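Report on a Visit to the Kistano Data Collection Site

In May, members of our automation study group were received at the Kistano site, where the company gathers examples for a learning system intended for light packing work. The visit was arranged through the Bunnag training office and lasted from 9:30 until shortly after noon. Wanpen Rojanasak gave the opening talk and led the group through the working rooms.

The talk dealt mainly with method. Kistano does not write out a separate program for every object. People perform short tasks with hand-held grippers, and the movements are recorded and passed to the training group as examples. Each of the grippers carries a cube printed with square black-and-white markers, by which its position can be followed as the hand moves. A task is described on a single card, which gives the starting layout, the goal and the point at which the recording is to be stopped. The present set has 28 cards. The target for each card is 700 accepted examples, and new cards are not opened until the older ones have been reviewed.

Visitors were then shown the recording area. Work with both hands was under way at a light wooden table, with a white basket at the far end and a red-capped bottle standing in it.

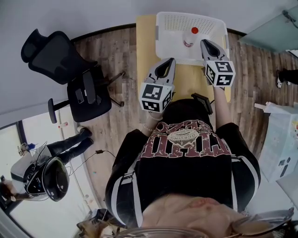

Tassanee Luangrath asked whether an example in which the operator fumbles and recovers ought to be thrown out, and remarked that at Wurden such examples had been kept under a separate label and had proved useful in later training. Ms. Rojanasak replied that Kistano keeps them as well, provided that the goal on the card is reached. Examples that end short of the goal are stored apart and are not counted toward the target.

The discussion continued in the review room. Reviewers look at every example once at normal speed and mark the start and end of each grasp. Where the markers are hidden from view for too long, the example is returned and the task is repeated. Operators change cards after 14 examples, a rule brought in when reviewers found that long runs of one task became too much alike. The files are held in Ustico, the in-house catalog, where they may be searched by card, by operator or by object.

Several members asked about variety. The site changes the objects and their placement between runs, but the lighting has so far been left as it is. A second room with adjustable lamps is planned. The group was also told that left-handed operators are still too few, and that this shows in the order in which the two hands are used.

Copies of two task cards were given to the group and may be consulted in the reading room. A return visit has been proposed for the time when the set passes 2000 accepted examples of two-handed work.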